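Kapitel 5
Der Zweiarm-Arbeitsplatz im Eigenbau

5.1 Einordnung und Voraussetzungen

Die vorangegangenen Kapitel behandelten den einzelnen Arm: Kinematik, Gelenkregelung, Kommunikation über den Feldbus. Mit dem zweiten Arm ändert sich die Aufgabe grundlegend. Beide Arme teilen sich einen Arbeitsraum, beide können dasselbe Objekt berühren, und Fehler in der gegenseitigen Lage wirken sich unmittelbar auf das Werkstück aus. Bei starren Teilen führt ein Lagefehler zu Verspannungen im Antrieb. Bei biegeschlaffen Teilen wie Textilien bleibt er zunächst folgenlos und zeigt sich erst im Ergebnis, etwa als schiefe Kante oder als Falte an unerwünschter Stelle.

Als durchgehendes Beispiel dient ein Aufbau, der in der offenen Werkstatt Rultden in Urach entstanden ist. Mechanik und Verkabelung stammen von Timo Lenz, die Steuerungssoftware mit dem Arbeitsnamen Onden von Hsiu-ying Yip. Der Aufbau ist mit den Mitteln einer Gemeinschaftswerkstatt nachvollziehbar. Vorausgesetzt werden Kenntnisse der homogenen Transformationen (Kapitel 2) und ein sicherer Umgang mit Gleichspannungsnetzteilen. Die Abschnitte 5.5 bis 5.7 setzen außerdem die Kamerakalibrierung aus Kapitel 4 voraus.

5.2 Der Tisch als Bezugssystem

In industriellen Zellen wird das Weltkoordinatensystem üblicherweise in einen Roboterfuß gelegt. Für den Eigenbau ist eine andere Wahl zweckmäßiger: Der Ursprung liegt auf der Tischplatte, die z-Achse zeigt nach oben, die x-Achse verläuft parallel zur Vorderkante. Beide Arme werden gegen dieses System eingemessen. Wird später ein Arm demontiert und wieder angesetzt, muss nur dessen Transformation neu bestimmt werden -- die des anderen bleibt gültig.

Die Platte selbst sollte eben, matt und einfarbig hell sein. Glänzende Oberflächen erzeugen Reflexe, deren Lage sich mit der Kameraposition verschiebt und die eine Segmentierung nach Helligkeit stören. Seitliches Tageslicht ist zulässig, solange der Weißabgleich fest eingestellt und die Belichtung nicht der Automatik überlassen wird. Fensterflächen im Bildfeld einer Handgelenkkamera übersteuern dennoch häufig. Die Auswertung ist deshalb auf den Bildbereich der Tischplatte zu beschränken.
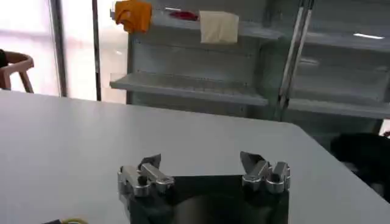
Eine Handgelenkkamera bewegt sich mit dem Werkzeug. Ihre Lage zum Flansch wird einmal bestimmt und gilt danach als konstant. In der Praxis ist diese Annahme nur so gut wie die Klemmung des Kamerahalters. In Rultden wurde der Halter zunächst gedruckt und mit 2 Schrauben befestigt; nach längerem Betrieb war ein Winkelfehler messbar. Die überarbeitete Ausführung verwendet 3 Schrauben und einen Passstift.

Für die Einmessung der Arme genügt ein einfaches Verfahren. Eine Messspitze wird in den Greifer gespannt und nacheinander auf markierte Punkte der Platte gefahren. Aus den zugehörigen Gelenkwinkeln und den bekannten Plattenkoordinaten ergibt sich die gesuchte Transformation durch Ausgleichsrechnung:

T(Tisch, Fuß) = arg min Σ | p_i − T · q_i |²

Darin bezeichnet p_i den Punkt i im Tischsystem und q_i denselben Punkt im Fußsystem des Arms. Drei nicht auf einer Geraden liegende Punkte sind theoretisch ausreichend. Für einen belastbaren Wert sind deutlich mehr Punkte zu verwenden, die den gesamten genutzten Bereich abdecken und nach Möglichkeit auf unterschiedlichen Höhen liegen.

5.3 Wahl der Endeffektoren

Zwei Arme müssen nicht das gleiche Werkzeug tragen. Ein Parallelgreifer mit zwei Fingern ist mechanisch einfach, gut wiederholbar und leicht zu modellieren: Eine einzige Größe, die Öffnungsweite, beschreibt seinen Zustand. Eine mehrfingrige Hand besitzt mehr Freiheitsgrade und kann sich flächig anlegen, stellt aber höhere Anforderungen an Regelung und Kollisionsmodell.

Für das Handhaben von Textilien hat sich eine Arbeitsteilung bewährt. Die Hand hält das Gewebe nieder oder führt eine Kante, der Parallelgreifer fasst und zieht. Bei ihm kommt es vor allem auf die Fingerspitzen an. Weiche Beläge erhöhen die Reibung und gleichen kleine Winkelfehler aus. Zu dicke Beläge verhindern, dass die Spitze unter eine einzelne Stofflage gelangt.

Die Öffnungsweite vor dem Zugriff ist so zu wählen, dass beide Spitzen sicher außerhalb der Stoffkante aufsetzen. Der Aufsetzpunkt wird über den Motorstrom erkannt, der beim Kontakt mit der Platte ansteigt. Die Schwelle ist für jeden Arm getrennt zu ermitteln, bei dem hier verwendeten Aufbau aus jeweils 101 Leerfahrten gegen die Platte. 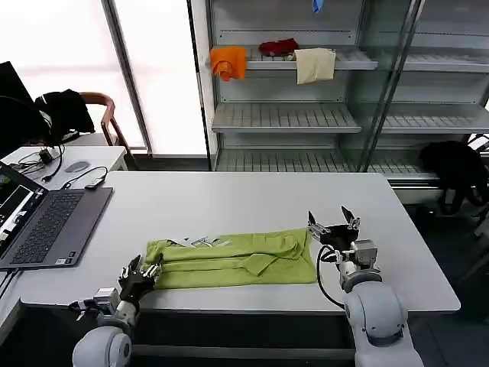

5.4 Kabelführung und Rechneranschluss

Die Kabelführung wird beim Eigenbau regelmäßig unterschätzt. Jede Leitung, die zum Werkzeug führt, muss der Bewegung von mindestens drei Handgelenkachsen folgen. Zwei Fehlerbilder treten auf: Ist die Schlaufe zu kurz, begrenzt sie den Drehwinkel und belastet die Steckverbindung. Ist sie zu lang, kann sie in den Arbeitsbereich hängen und wird vom eigenen oder vom benachbarten Arm erfasst. Die erforderliche Schlaufenlänge wird bestimmt, indem der Arm stromlos von Hand in alle Endlagen bewegt wird. Erst danach werden die Leitungen am Arm fixiert.

Signal- und Motorleitungen sind getrennt zu verlegen. Wo das am Handgelenk nicht möglich ist, sollte die Kameraleitung geschirmt sein und der Schirm einseitig aufgelegt werden. Hubs sind mit eigener Versorgung zu betreiben. Bildausfälle, die nur bei bewegtem Arm auftreten, sind fast immer auf die Steckverbindung zurückzuführen und nur selten auf den Treiber.

Die Bildanzeige darf die Regelung nicht verzögern. Onden trennt daher zwei Prozesse: Der erste bedient den Feldbus mit fester Zykluszeit, der zweite verarbeitet Bilder und schreibt Sollwerte in einen gemeinsamen Speicher. Bleibt der zweite Prozess länger als etwa 428 Millisekunden ohne neuen Sollwert, halten beide Arme an und bleiben bestromt stehen. Ein Abschalten der Motoren wäre an dieser Stelle falsch -- Arme ohne Haltebremse sinken ab.

Unabhängig davon ist ein Not-Halt vorzusehen, der in Hardware auf die Motorversorgung wirkt. Er ist so anzuordnen, dass er von jedem Bedienplatz aus erreichbar ist. Bei Armen ohne Haltebremse ist das Absinken im Gefahrenbereich konstruktiv zu berücksichtigen, zum Beispiel durch Federausgleich oder durch einen mechanischen Anschlag oberhalb der Platte.

Aufgaben zu den Abschnitten 5.1 bis 5.4

5.1 Leiten Sie die Lösung der Ausgleichsrechnung aus Abschnitt 5.2 mit Hilfe der Singulärwertzerlegung her. Welche Bedingung stellt sicher, dass das Ergebnis eine echte Drehung und keine Spiegelung enthält?

5.2 Ein Kamerahalter verdreht sich um 0,5 Grad. Berechnen Sie den daraus folgenden Lagefehler auf der Tischplatte für einen Kameraabstand Ihrer Wahl bei senkrechter Blickrichtung. Unterscheiden Sie zwischen einer Drehung um die optische Achse und einer Drehung quer dazu.

5.3 Skizzieren Sie den Zustandsautomaten der Sollwertüberwachung. Berücksichtigen Sie den Fall, dass nach dem Anhalten wieder gültige Sollwerte eintreffen, und begründen Sie, ob die Bewegung selbsttätig fortgesetzt werden darf.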